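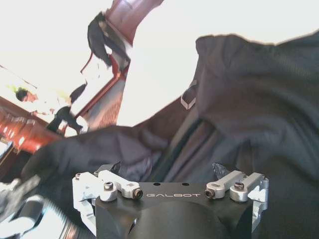

Quiénes somos

Gerkeo. Ordenamos dormitorios, armarios, cómodas y todo lo que se queda encima de la cama porque no hay otro sitio. Doblamos, colgamos, clasificamos, apartamos lo que se va y guardamos lo que se queda. También preparamos habitaciones enteras antes de una mudanza o después de una herencia, que es cuando más nos llaman.

Empezamos con una furgoneta prestada y un perchero de tubo. Hoy somos 9 personas, dos furgonetas (una nuestra, la otra casi) y un local en la calle del Almendro con taller al fondo. El año pasado pasamos por 527 dormitorios. Los contó Sigita, que lleva la agenda y se fía poco de la memoria de los demás.

Actualizamos esta página deprisa, en septiembre, con el teléfono sonando. Si falta algo, escribid.

De dónde viene esto

Rasa Šimkus trabajaba en una tintorería. Abrigos, sobre todo. Cada otoño llegaban los mismos: sacados de una bolsa, aplastados desde abril, con la marca de la percha en los hombros. Los planchaba, los devolvía y al año siguiente otra vez. Un día una clienta le pidió que fuera a su casa a ver el armario. Fue un viernes al salir del trabajo. Volvió a las once de la noche y con dos encargos más, de la hermana y de la vecina de abajo.

Mirjana Kos restauraba muebles en Vogler, un taller pequeño que ya cerró. Cajones que no corren, tiradores sueltos, lunas de espejo. Se conocieron por una cómoda: Rasa necesitaba llenarla y el cajón de abajo no abría. Mirjana lo arregló con una vela y un formón, no quiso cobrar y se quedó a doblar jerséis.

El nombre no significa nada. Se buscó uno corto que estuviera libre.

Lo que hacemos

Ordenar un dormitorio. Lo vaciamos por zonas, nunca todo a la vez. Primero la cama, que necesitamos como mesa. Sábana limpia encima y a trabajar sobre ella. Luego lo que haya sobre los muebles, luego cajones de arriba abajo, y el armario al final.

Cambio de temporada. Dos veces al año para quien lo contrata fijo. Ropa de abrigo revisada, cepillada, bolsillos vacíos, cremalleras y botones comprobados. Lo que hay que llevar a la tintorería lo llevamos nosotros y lo traemos de vuelta.

Guardamuebles y guardarropa. En la nave de Fondaler, a las afueras. Perchas anchas, fundas de tela, cajas con etiqueta por los dos lados. Se puede pedir una prenda suelta, avisando el día antes.

Dormitorios heredados. Van despacio y los presupuestamos aparte. Apartamos papeles, fotos y joyas en una caja que no abrimos más que con la familia delante. No vendemos nada por nuestra cuenta ni nos llevamos comisión de quien compra.

Arreglos pequeños de mueble. Guías, tiradores, patas que bailan, alguna luna de espejo. Mirjana y su ayudante. Para barnizar una cama entera hay lista de espera y es larga, lo sentimos.

Cómo trabajamos con la ropa oscura

Lo ponemos porque lo preguntan mucho. Chaquetas y abrigos negros o gris marengo cogen pelusa con mirarlos. No los dejamos sobre ropa blanca si se puede evitar, y si caen encima de la cama un momento, se cepilla luego la sábana. Se levantan por el cuello, con las dos manos si pesan. Se abrochan uno o dos botones antes de colgar para que la tapeta no se tuerza. Percha ancha. Nada de percha de alambre, ni para un rato.

La arruga de armario, la blanda, se va sola en una noche con la prenda bien colgada y espacio a los lados. La otra, la de maleta, necesita vapor. No planchamos lana directamente, siempre con paño.

Los bolsillos se vacían siempre. Han salido llaves, recibos, un diente de leche en un sobre. Todo vuelve a su dueño en una bolsita con el nombre de la prenda escrito.

Los muebles que más nos gustan

Aquí Mirjana ha pedido un párrafo propio. Madera maciza vieja, cajoneras hondas, espejos altos con remate. Y camas con postes torneados, que acumulan polvo en cada anillo y que se limpian con un pincel seco de cerdas suaves, de arriba hacia abajo, girando. Después un paño apenas húmedo y otro seco. Los espráis de silicona, lejos: dejan una película que cuesta muchísimo quitar si un día hay que restaurar.

En una cómoda oscura, lo de encima manda. Si arriba hay bolsas de plástico, correas, envoltorios, la habitación parece revuelta aunque los cajones estén perfectos. Así que se empieza por ahí. Las bolsas se abren una a una (no se tira ninguna sin mirar), lo útil se dobla, lo demás a reciclar.

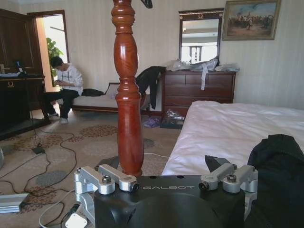
Poste torneado, sábana blanca y, al fondo, la cómoda con las bolsas todavía encima.

Quién es quién

Rasa Šimkus. Fundadora. Ropa, tejidos, manchas. Va a casi todas las primeras visitas.

Mirjana Kos. Socia. Muebles, taller, herramientas. No coge el teléfono por las mañanas.

Sigita Mockus. Agenda, presupuestos, facturas. Si habéis recibido un correo nuestro bien escrito, es suyo. Esta página no la ha revisado todavia.

Rasmus Kļaviņa. Furgonetas y la nave. Sabe en qué estantería está cada caja. Monta y desmonta camas, y marca los herrajes con cinta de color para que vuelvan al mismo agujero.

Triin Avotiņš. Jefa de equipo en las casas. Reparte las zonas, lleva las etiquetas y decide cuándo se para a comer. Forma también a la gente nueva.

Y cuatro personas más en los equipos, dos a jornada completa y dos por las tardes. Prefieren no salir con nombre y nos parece bien.

Una jornada normal

Llegamos a las nueve. Café si nos lo ofrecen, si no también. Quince minutos de vuelta por la habitación con quien vive en ella: qué se toca, qué no, qué cajón es privado. Los cajones privados llevan una tira de cinta azul y no se abren.

Hasta las once, superficies y cama. De once a dos, cajones. Por la tarde el armario, de lo colgado a lo doblado. A las cinco se baja lo que sale de casa, con una lista firmada. Un dormitorio con una cómoda y un armario de dos cuerpos cabe en un día. Con altillos, dos.

Lo que no hacemos

No tiramos nada sin un sí claro. No hacemos fotos del interior de los armarios para redes. No opinamos sobre cuántos abrigos tiene nadie. No limpiamos cristales ni cocinas, para eso hay gente mejor que nosotros. No vendemos cajas: si hacen falta, decimos la medida y las compráis donde queráis.

Tampoco trabajamos con prisa, aunque leyendo esto parezca otra cosa.

Materiales

Fundas de algodón cosidas en Starnska, una cooperativa textil pequeña que nos hace también las bolsas de zapatos. Perchas de haya. Papel de seda sin ácido para lo delicado. Etiquetas de cartón con cordel; probamos las adhesivas y dejaban cerco en la madera encerada. Cedro en tacos, renovado cada temporada con lija fina. Naftalina no.

Los plásticos en los que vuelve la ropa de la tintorería los quitamos el mismo dia. La ropa guardada en plástico cerrado amarillea y huele.

Precios y zona

Por jornada y equipo de dos, con presupuesto cerrado después de la visita. La primera visita es gratis si vivís a menos de 20 kilómetros del local. Más lejos cobramos el desplazamiento y lo descontamos si al final contratáis. El guardarropa va por barra o por caja, al mes, sin permanencia.

Quien nos recomienda no recibe descuento, recibe una percha buena. Es una tradición y no la vamos a cambiar.

Trabajar con nosotros

Buscamos una persona para los equipos de tarde, de lunes a jueves. Hace falta saber doblar, o ganas de aprender a doblar como Triin, que es otra cosa. Carné de conducir viene bien. Experiencia en tintorería, lavandería, hotel o teatro, muy bien. Mandad unas líneas a Sigita contando en qué habéis trabajado, sin carta formal.

Dónde estamos

Calle del Almendro, local bajo, puerta verde. El timbre no funciona, hay que golpear. Abierto por las mañanas para entregas y recogidas; por la tarde el equipo está en las casas y contesta el buzón de voz. Devolvemos las llamadas antes de las ocho.

Para recoger ropa del guardarropa traed el resguardo. Sin resguardo también se puede, pero hay que esperar a que Rasmus vuelva de la nave.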